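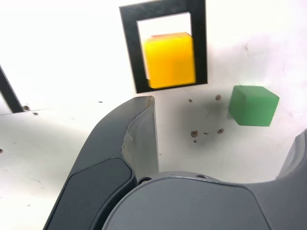

# Care and Reset of the Cube-Placing Cell

Revised 1/10/22. Prepared by Sumathi Devadiga, Automation Workshop, Joststead.

This procedure applies to the two-finger gripper arm in the Joststead workshop, where colored cubes are placed inside black frames on a white work surface. It covers cleaning, inspection of the finger pads, and the position check that must be completed before the cell is returned to service. Staff who have not been signed off by Vignesh Pillai or Kinga Gulyás must work under supervision.

## Before you begin

Finish or cancel the running job. Send the arm to its park position, open the gripper fully, and switch the controller to manual. Press the emergency stop and hang the lockout tag on the enclosure door. Record the cycle count from the controller in the cell log.

You will need:

- a soft brush and a hand vacuum
- lint-free cloths
- the approved surface cleaner
- a spare set of finger pads
- the Elberg hex key kept in the top drawer

## Cleaning the work surface

1. Remove all loose cubes and put them in the storage tray.
2. Vacuum up crumbs and specks. Small brown or dark debris, such as the particles between the left finger and the green cube in the photograph, must be removed before any wiping is done. Wiping first drags grit across the surface and leaves gray smudges.
3. Brush along the inner and outer edges of each frame. Do not lift the frames.
4. Wipe the surface with a damp cloth, working from the back toward the gripper. Allow it to dry.

Do not spray cleaner directly onto the surface or toward the arm. The controller must remain locked out throughout.

## Inspecting the finger pads

Look along the inner face of each finger under the bench lamp. A pad with a crease along its length or a frayed edge is to be replaced, as with the lighter gray pad on the left finger in the photograph. Pads are always changed as a pair.

1. Loosen the retaining screw on each finger with the hex key.
2. Slide out the old pads and wipe the fingers clean.
3. Fit the new pads flush with the fingertips and tighten the screws by hand.
4. Enter the change in the log. The last pair was removed at 1,874 cycles.

## Checking positions

Close the enclosure, remove the tag, and release the emergency stop. Run the test program at low speed using one cube. The cube should come to rest inside the opening without touching the frame. A cube that leans against an inner edge, like the yellow one shown, is recorded as a failed placement.

Repeat the test 7 times. If any placement fails, load the frame alignment routine and teach the corners again. Frames that have turned slightly do not need to be moved by hand; the routine stores their angle. Should the fault remain after a second alignment, leave the cell in manual and contact Corentin Ferrand.

## Service interval

Clean the surface at the end of every shift. Inspect the pads every 400 cycles and again before the December shutdown. Completed log sheets go to Kinga Gulyás.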